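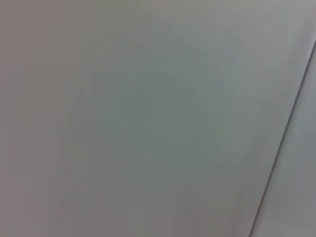
How often do you regrease the gripper slide on a small pick and place cell? Every 200 hours of run time, and sooner if the jaws start sounding dry.

ok so that was the question I got most after the last thread, here's the rest of it. Cell 2 at Lundasley, the one with the Sorkeo gripper. notes from this morning while I still remember

First thing - air off, bleed the line, lock the valve. THEN take the jaws off. Walter Yupanqui has a pinched thumb that says I'm right about the order

Two screws per jaw. Mark left and right with a paint pen before they come off. They look the same. They are not the same

Wipe the old grease out with a dry cloth, no solvent. Solvent creeps into the seals and you get to buy seals. Thin film of new stuff, cycle by hand 10 times, wipe off whatever squeezes out

Wrist cable next. Ours was rubbing at the last clip before the flange, jacket gone shiny. Moved the clip back one hole, left more slack, ran the arm through full wrist rotation at slow speed and watched it the whole way. Watch it the WHOLE way, the bad spot is always at the end of travel

Rowena Fajardo asked if we re-teach everything after jaws come off. No. Touch up the pick point and the drop point, check the two approach points by eye. If those are good the rest of the program is good

Pick point was low this time. Fixed it in the tool offset first, wrong place, every other point went off with it. Put it back, fixed the point itself. 40 min I won't get back

Backup!! Before and after. Ours is saved as program 129 on the Pascual controller plus a copy on the stick in the cabinet door. The copy in the door was from June. It is now not from June

Restart: slow speed, no parts. Then slow speed, with parts. Then half. Leave it at half till after lunch even if it looks fine and even if Teodoro is standing there looking at the clock

Still open: vacuum sensor on the infeed side flickers when the compressor kicks in. Lilla Vida thinks its the supply, I think its the connector. Swapping the connector tonight after 6, will post what we find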